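Revision 4, 2/25/20. Maintained by Perihan Dönmez; gripper section by Győző Szénási.

# Setting up the Cendov folding cell after a gripper change

This procedure covers the two-arm Cendov cell running Skiten 4 software. Carry it out whenever a gripper, fingertip pad or wrist cable has been replaced. You will need a 2 mm hex key, a lint-free cloth, the pad gauge and one dark test garment.

## 1. Check the wrist and cable

Put the arm in hold before touching the gripper. Seat the cable plug fully at the wrist connector, then turn the last joint through its whole range by hand guiding. The loop must keep some slack at both ends of travel and must not pass between the fingers. 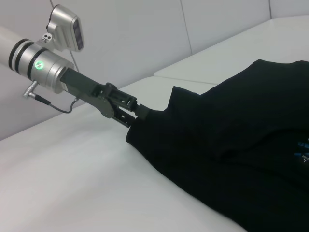 **Can the cable be tied down to the gripper body to keep it out of the way?**

Leave it untied. A tie moves the bending point to the plug, and the plug fails long before the cable does. If the loop catches, refit the cable with the connector turned.

## 2. Set the fingers

1. Open the gripper to its full stroke and wipe both pads.
2. Close on the pad gauge. The pads should meet it flat, with no light at either end.
3. If one pad is tilted, slacken its screws, close on the gauge again and tighten.
4. Enter the new zero in Skiten under Tool > Stroke.

Repeat for the other arm. Each arm stores its own zero, so copying the value across gives a poor pinch on one side.

## 3. Test the corner pick

Load program 1082 and run it at 20 per cent speed. Let one arm take a corner while the other waits open.

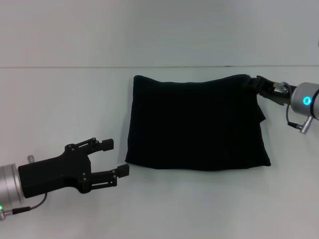 If the corner slips out, lower the approach height in small steps before raising the grip force. High force on thin cloth marks it and also hides a badly set pad. So-yul Kang's force table for common fabrics is in the Cimus shared folder.

## 4. Adjust the wrist cameras

- Clean the window with the dry cloth. Do not use solvent.
- Lay out the dark garment and lock the exposure with the fabric filling most of the view. Folds should show as separate tones.
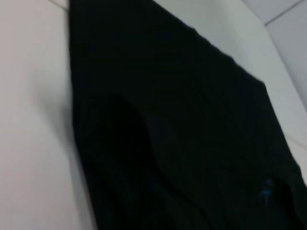 - Save the exposure to the arm's own profile and restart the camera service.

## 5. Test the two-arm hold

Lay the garment flat and run the spread routine at the same speed. 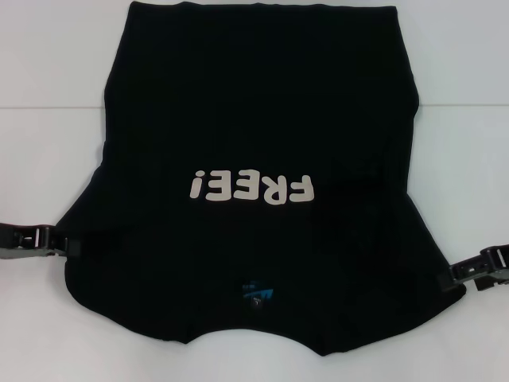

Grip height should match between the two arms to within the tolerance on the cell sheet. Stop the program with both sides held and look at the cloth from the front. Large lettering makes a skewed pull easy to spot: on a shirt like this, the word FREE! should run straight across from one side to the other. If it slopes, correct the arm offset in Skiten and repeat the routine.

Return the speed to normal and log the new values. Faults that remain after a second pass go to Dede Owusu.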